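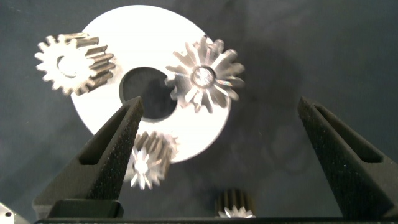 Siwan Gethin told me at the tea urn that she'd thrown out her grandmother's hand mincer because it had seized solid, and could I please tell people tonight what she should have done instead. So Siwan, this one's for you, and I'm sorry about the mincer.

Good evening everybody, and thank you for coming out in the cold. (Wait for the back row to settle. Check they can hear me over the heater.)

I've called this talk "Bringing Old Kitchen Machines Back", though really it's about patience, and a fair bit of it is about grease. I've been mending mincers, beaters, apple peelers and coffee grinders at my own bench for 35 years, and I still get a little thrill when a handle that hasn't moved since my mother's day gives that first tiny creak.

Start with looking. Before you touch a spanner, sit down with a cuppa and turn the thing over in your hands. Where does the handle go in? Is there a pin, or a screw hiding under the paint? I once spent a whole wet afternoon in June belting away at an old Pesotgate grinder, and all along there was a little grub screw under a blob of green enamel. (Pause, they usually laugh at that. Hold up the grinder.)

Next comes the soaking. People will tell you all sorts of things about what to soak in, and I've tried most of them, including my late uncle's mixture, which took the colour off the laundry floor. These days I use Rustimum for anything iron and leave it overnight. Keep it well away from aluminium, and if you don't know what your metal is, try a magnet on it first. Pass the magnet round here. Get it back!

Now, gears. An old egg beater is a lovely thing to learn on, as you can see everything working out in the open. The big wheel on the handle drives the little ones, and when it feels rough it's nearly always old flour and fat packed down between the teeth. Warm soapy water, a stiff toothbrush, and then a wooden skewer for the corners. Please don't go at the teeth with a file. I did that to a Jesero beater when I was 20 and it has clattered ever since, and my family can hear me making a pavlova from the front gate.

Dry everything properly. I put the parts in the oven after the roast has come out, door open, heat off, and I leave a note on the front so my husband doesn't turn it back on. Then a little food-safe grease, and I do mean a little. A smear on the tip of your finger will do a whole beater.

(Slide with the Ó Dubhghaill catalogue page, if the projector is behaving.)

A word on buying. The Ó Dubhghaill mincers still turn up at clearing sales, and I paid $115 for mine, with the box and both plates, which my sister thinks was madness. Look for cracks around the clamp before anything else. Rust can be dealt with, but a cracked casting I'd leave on the table, however pretty the paint.

Questions next, then supper. If you've brought something along, pop it on the trestle by the door with your name on a bit of masking tape, and I'll get around to everyone. Siwan, there's a spare mincer in my car, so come and see me before you go.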